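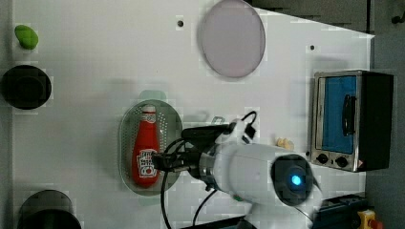

6/29/23

So I finally cleaned out the fridge door, and wow, we own a lot of sauce. I've been trying to cut back on what we spend on groceries since we moved to Stondgate (almost 300 a week in the first month, yikes!) and it hit me that half of it goes on stuff we already have. Two open mustards! A jar of relish from last October!

My new rule is that dinner has to use up one thing from the door before I'm allowed to buy another. Monday was meatloaf with a ketchup glaze, just ketchup, brown sugar and a splash of vinegar, 5 minutes tops, and the kids had seconds. Tomorrow I'm doing sloppy joes, and then I need ideas for the plum sauce. If you've got a good one, leave it in the comments, please!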